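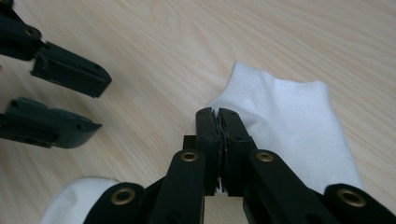 아디암보 레마 씨는 흰 발목양말이 제일 골치라고 했다. 색이나 무늬가 있는 것은 금방 짝이 나오는데 흰 발목양말은 다 비슷해 보여서 고무단 짜임과 길이를 하나하나 대 봐야 하고, 급하게 맞추면 꼭 다음 날 바꿔 달라는 말이 나온다는 것이다. 이 발언을 받아 첫 번째 안건을 양말 분류로 바꾸어 진행하였다.

트랄타노 기숙사 세탁실 정례회의 회의록
2023년 5월
장소: 로스동 1층 세탁실 옆 작업실
진행: 피오렐라 마차
참석: 아디암보 레마, 오전 근무자 2명, 오후 근무자 2명, 드레드베리동 층 대표 1명
기록: 오후 근무자

1. 지난 회의 확인
지난 회의에서 정한 건조기 필터 청소표는 그대로 쓰고 있다. 세탁망 추가 구매는 아직 처리되지 않아 안건 3에서 다시 다루기로 하였다. 작업실 선반 높이 조정은 완료. 지난 회의록에 대한 수정 요청은 없었다.

2. 양말 분류와 짝 맞추기
3월 한 달 동안 두 동에서 들어온 양말은 낱짝 기준 3,083짝이다. 그중 이름표나 방 번호가 확인되어 바로 돌려보낸 것이 2,569짝이고, 나머지는 작업실에서 따로 분류하였다. 4월분은 장부 정리가 끝나지 않아 다음 회의에 보고한다.

오전 근무자 의견: 분류가 늦어지는 것은 양말이 다른 빨래 속에 말려 들어가기 때문이다. 베갯잇과 이불 커버 안쪽에서 자주 나온다. 건조기에서 꺼낼 때 커버를 뒤집어 털면 줄어든다.

오후 근무자 의견: 뒤집힌 채로 들어온 양말을 어느 단계에서 바로잡을지 사람마다 다르다. 세탁 전에 하는 사람도 있고 건조 후에 하는 사람도 있어 같은 일을 두 번 하게 된다.

논의 끝에 다음과 같이 정하였다.
- 뒤집힌 양말은 건조 후 작업대에서 바로잡는다. 세탁 전에는 손대지 않는다.
- 흰 양말은 맨 마지막에 맞춘다. 색 있는 양말을 먼저 치우고 작업대를 비운 다음 시작한다.
- 발목 길이와 긴 것을 먼저 나누고, 그다음 고무단 짜임, 마지막으로 천 두께를 본다.
- 주름진 채로 길이를 재지 않는다. 손으로 한 번 펴서 발끝과 뒤꿈치를 맞춰 놓고 비교한다.
- 맞춘 양말은 둥글게 말지 않고 반으로 접는다.

마지막 항목은 의견이 갈렸다. 레마 씨는 말아 두어야 운반 중에 떨어지지 않는다고 하였고, 마차 씨는 말면 한쪽 고무단이 늘어나 입주자 불만이 있었다고 하였다. 우선 한 달간 접어서 보내 보고, 바구니에서 짝이 흩어지는 일이 많으면 다시 논의한다.

확신이 없는 짝은 억지로 맞추지 않고 낱짝 상자에 넣는다. 상자에는 넣은 날짜를 적은 쪽지를 함께 둔다.

3. 세탁망
현재 쓰는 망은 지퍼가 고장 난 것이 많다. 클림든에 작은 망 50개를 주문하기로 하였다. 방마다 하나씩 나눠 주고 양말과 속옷만 넣게 한다. 드레드베리동 층 대표가 망을 나눠 줘도 안 쓰는 방이 있을 것이라고 하여, 첫 배부 때 안내문을 같이 넣기로 하였다. 안내문 문구는 마차 씨가 쓴다.

망에 너무 많이 넣으면 가운데가 마르지 않는다는 지적이 있었다. 절반 정도까지만 채우라는 문장을 안내문에 넣는다. 방 번호는 유성펜으로 천 꼬리표에 적는다. 지퍼 손잡이에 종이표를 묶는 방식은 세탁 중에 떨어지므로 쓰지 않는다.

4. 낱짝 보관 기간
지금까지는 정해진 기간 없이 모아 두었고 상자가 세 개까지 늘었다. 보관 기간을 40일로 정한다. 기간이 지난 것은 구멍 유무를 보고 청소용 천으로 돌리거나 버린다. 층 대표는 방학에 집에 다녀오는 입주자도 있으니 방학 중에는 날짜를 세지 말자고 제안하였고 모두 동의하였다.

낱짝 상자는 로스동 세탁실 입구로 옮긴다. 드레드베리동 입주자가 찾으러 오기 불편하다는 말이 있어 그쪽에도 작은 상자를 하나 둘지 검토하였으나, 상자가 나뉘면 짝이 서로 다른 동에 들어갈 수 있어 한곳에 두기로 하였다.

5. 작업대 사용
작업대 위에 음료를 두지 않는다. 흰 빨래를 올리기 전에는 마른 천으로 한 번 닦고, 다림질은 반드시 다림판에서 한다. 세제 통은 작업대 아래 칸에 둔다. 오후 근무가 끝나면 작업대에 남은 빨래를 이름별 바구니에 넣고, 분류가 덜 된 것은 회색 바구니에 담아 오전 근무자에게 넘긴다.

6. 기타
- 오전 근무 시작 시각을 앞당기자는 건의가 있었으나 건조기 소음 문제로 보류.
- 작업실 전등 한 개가 깜박인다. 관리실에 교체 요청함.
- 양말에 실로 방 번호를 표시해 주면 좋겠다는 입주자 쪽지가 들어왔다. 현재 인원으로는 어렵다고 회신하고, 원하는 사람이 직접 할 수 있도록 바늘과 색실을 입구에 둔다.

담당 정리
세탁망 주문: 레마
안내문 작성: 마차
낱짝 상자 이동 및 날짜 쪽지 비치: 오후 근무자
4월분 장부 정리: 오전 근무자
바늘과 색실 준비: 드레드베리동 층 대표

다음 회의는 세탁망이 도착한 뒤에 날짜를 정해 게시판에 알린다.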